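Play kitchen at playgroup: how do you get little ones to put it all away?

Posted by Emiliano Zamudio, April 2023

Hello all, I look after the toy corner at our Saturday playgroup and I'd love some advice on the play kitchen. The children adore it, and so do I, but by the end of the morning there are vegetables on the hob, vegetables in the sink and pan lids wherever they landed. I have 3 baskets, all bought with good intentions, and the food still ends up mixed in with the pans. This is the usual sort of muddle:

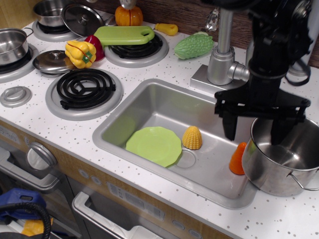
Corn and carrot in the sink with a plate, peppers over by the burners

Do I sort by type, or just tip it all in one big box and be done with it?

Tetsuya Aoki

Oh, this takes me back! We had much the same at our nursery in Pusov, and what worked for us was giving things a home on the kitchen itself before even thinking about baskets. Pans live on the burners, plates live in the sink, and food goes in a basket on the floor (a low one, so the two-year-olds can reach). We make a game of it, with each child choosing one vegetable to "take to bed". 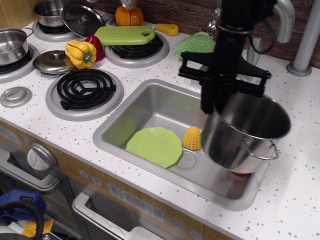 Lids were always our weak spot, I must say, and I spent a whole September finding them under the bookcase. In the end we taught the children that every lid goes home with a pan. You're halfway there already with the one leaning against the pot at the back, so I'd start by finding a partner for the one lying flat on the worktop. The chopping board could come off its burner too and stand in a basket with the plates, and then there's a ring free for the big pot. Give it five minutes before coats, with a song if you can bear it.

Galindo

one big box. life is short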